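Keeping the Suturing Cell in Tune

The suturing cell at Mikolus takes up one corner of a long room in Buvovport, and for most of the working day it belongs to the software people. Before eight in the morning it belongs to Elmarie Mabaso. She is the technician who sets it up, and she likes to have the place quiet while she does it.

Her first job is the instruments. Each arm carries a slim shaft with a pair of jaws at the end, driven by cables that stretch a little with use. Mabaso runs both arms through their full travel and listens. A cable on its way out makes a dry ticking sound at the wrist. She swaps an instrument after 37 sessions even if it sounds fine, and writes the number on a strip of tape stuck to the cart.

"People want to get one more day out of them," she says. "Then the jaw slips halfway through a knot and you've lost the afternoon."

A replacement costs the lab $1,499, so the old ones are not thrown out. They go to Turon, a repair shop across the harbor, which restrings the cables and sends them back in two weeks. Mabaso keeps the rebuilt ones for testing and saves the new ones for long runs.

Calibration comes next. She touches each tip to a steel block at set points and lets the controller work out the error. If it comes back too large she loosens the arm's mount, cleans the contact faces and starts over. The lamp gets checked too. The first one, from Belmonte, was too bright and left the camera with nothing but glare, and she had it turned down in September.

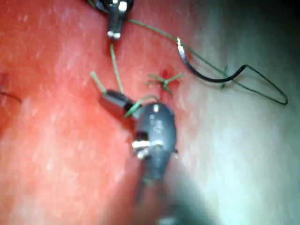
Thread is the part of the setup that takes the most patience. Mabaso cuts it to length by hand and checks the jaws for lint and stray ends between runs. She uses green suture for the stitches, which is easy to pick out on the reddish practice pad even where the surface shines, and the short tails around a finished knot can be looked over one by one. A pad is moved or replaced when the punctures get too close together. The log for the cell now stands at 900 knots, and she has started a second binder.

Contact the editors | Copyright, all rights reserved | Back to top
We use cookies to improve your visit. Accept or manage settings.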